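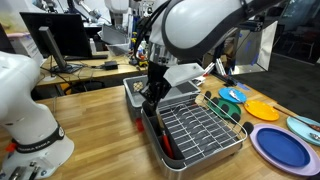
The Ferry to Mirnside

Shaimaa Bennani had promised her uncle she would be on the early ferry, and she very nearly was. She had got as far as the ticket window at Droltden, with her bag on one shoulder and a fruit cake under her arm (her mother's, wrapped in so many tea towels that it looked like a sleeping baby), when she remembered the letter.

It was still on the shelf in the hall, propped against the clock where she had put it so that she couldn't possibly forget it.

"There's another boat at 7," said the man behind the glass, who had a cold and a kind face. "It's slower, mind. She stops at Praltalar for the post."

So Shaimaa went all the way back up the hill, and all the way down again, and by the time the slow boat pulled out it was dark and the December wind was coming in sideways. She found a bench near the engine room, where the wall was warm, and sat with the cake on her lap and the letter inside her coat. She hadn't read it. It had come for her grandfather two months after they buried him, in handwriting that none of the family knew, and her mother had said that if anyone ought to open it, it was Abdelghani.

He was waiting on the quay when they came in, of course he was, stamping his feet beside the harbour wall in that dreadful hat.

"I met the early one as well," he said, and kissed her on both cheeks. "I thought, well, she's a Bennani, she'll have gone back for something."

"You're a Benmoussa and you once left your shoes on a train."

"Those shoes were uncomfortable," said her uncle with great dignity, and took the cake from her.

They walked up past the chapel and old Heinonen's yard, where a dog barked at them and then thought better of it. Halfway up the steps he stopped, a little out of breath, and held out his free hand under the lamp.

"Go on, then," he said. "Let me see who's been writing to my father."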